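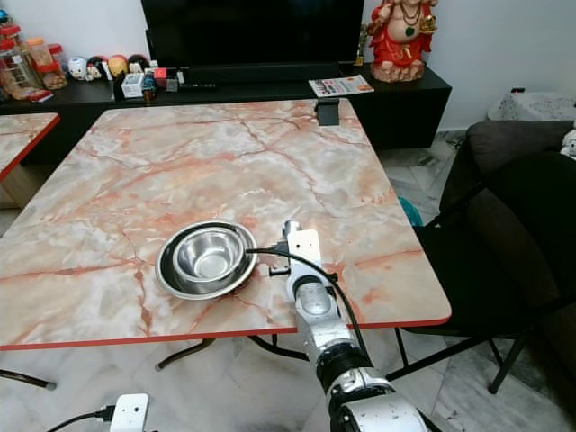 Deux bols en inox emboîtés, pince à droite du bord du grand.

Bon, on y va ! Aujourd'hui je vous montre comment j'apprends à un bras à ranger la vaisselle en le pilotant à distance. Pas besoin de labo, un coin de salon suffit (le mien a vu passer 155 essais en juillet).

1. Posez les objets et ne touchez plus aux tables. Moi je colle un petit repère sous chaque table, sinon je décale tout avec la hanche.

2. Faites 10 essais à blanc, sans enregistrer. Vous allez cogner les bords, c'est normal, gardez une vitesse basse.

3. Lancez l'enregistrement, approchez la pince ouverte, marquez un petit temps d'arrêt, puis fermez. Ce temps d'arrêt change tout chez moi !

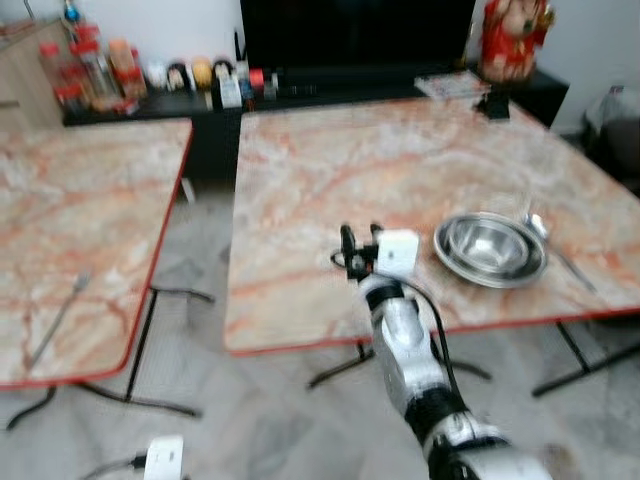

Joyce Kioko
Formatrice en téléopération, atelier Calado

4. Variez les départs. La cuillère près des bols, la fourchette sur l'autre table, puis on échange, on tourne un manche... Si tout reste au même endroit, le bras apprend un seul geste par cœur et panique au moindre écart.

5. Un essai raté ? Jetez-le tout de suite. J'en ai gardé 136 sur mes 155, et j'ai encore été trop gentille avec quelques-uns.

Pour les couverts, prenez le manche et pas la tête : l'inox glisse, et une fourchette attrapée par les dents part de travers. Et faites une vraie pause tous les 14 essais, le poignet fatigue vite (le vôtre, hein). La prochaine fois, on passe au tri des fichiers.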